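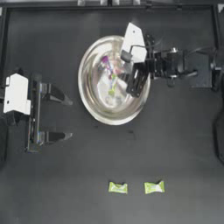
To: wedding-pros list
Subject: Re: Escobar room, tenting question
Date: Nov 25, 2025

Sorry for the slow answer, have been on the road. Quoting the bit I'm replying to:

> Has anyone done a June reception at Escobar with the terrace
> included? Couple wants dinner for 119 and they are asking for a
> tent as backup. Venue says we have to use Bustance for it. Also
> is the power out there any good? Band is a seven piece.

Yes, twice. Terrace seats 119 fine if you go with long tables, not rounds. With rounds you lose the dance floor. Bustance is required, no way around it, I tried. Their hold fee was 700 when I did it and you get it back if you release the tent early enough, but get the cutoff in writing. Mine was only said over the phone and we had a bit of a fight. 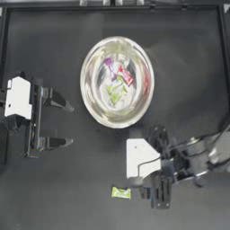 Candy in the bowl.

Power: 2 circuits on the terrace and the caterer will want one of them. Band plus uplights on the other is asking for trouble. We ran a line from the coat room, took around 200 feet of cable, and taped it down along the wall side. Ask the house manager before, they dont like surprises.

Couple other things while I'm at it 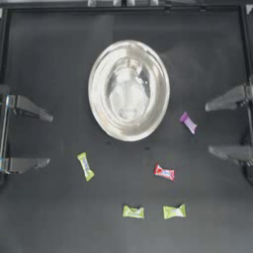
Load in and timing

Side gate only. Gate is narrow, measure the band's cases. Florist should go first, then rentals, otherwise everybody is stuck in the same hallway with carts. Ceremony chairs can be flipped to dinner during cocktails but you need more hands then you think. I'd budget the full hour.

Music off on the terrace earlier than inside, check your contract for the time, they changed it since my last one. We moved everyone in for cake and

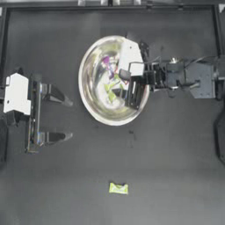
then kept the dancing indoors, worked well, older guests were happy to sit somewhere warm.

Linens I got from Emeo, no complaints. Andumura quoted lower but wanted a minimum we couldnt hit.

Can send my floor plan off list if you want it, just email me direct. Its a bit messy.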